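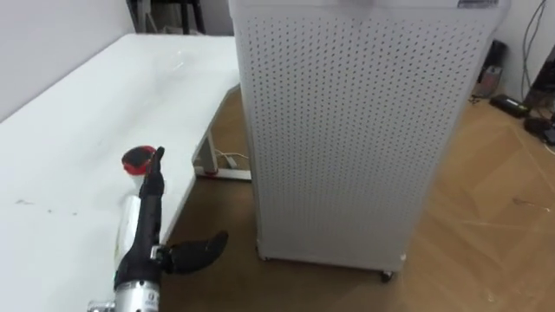 From: Akinyi Mfinanga
To: teleop-users
Date: 2025-06-06
Subject: Re: lid task, thumb lag during glove control

Adelino Pinheiro wrote:
> We are at 112 demonstrations of the lid task and the policy still
> closes the fingers too early. The operator's thumb and the hand's
> thumb disagree by a visible amount near full extension. Is this
> the retargeting, or do we need more data? We planned on 200.

Retargeting, most likely. Don't record the remaining demos until it is fixed, or you will train on two different mappings.

Check the thumb scale first. The default in the Lultden config assumes a longer thumb than most operators have, so the command saturates before the operator's hand is fully open. Recalibrate per operator, with the palm flat, and save the file under the operator's name.

Then look at timestamps. Our logs had the glove stream 2 frames ahead of the joint states. Shifting it in post fixed the early closing for Gladys's episodes but not for Henryk's, which were recorded before the driver update. We dropped 12 of his.

On container placement: we vary it by hand between episodes, lid included, and keep both within reach of the near edge. Start poses with the thumb out past the table edge are fine to keep.

Which driver version are you on?

Akinyi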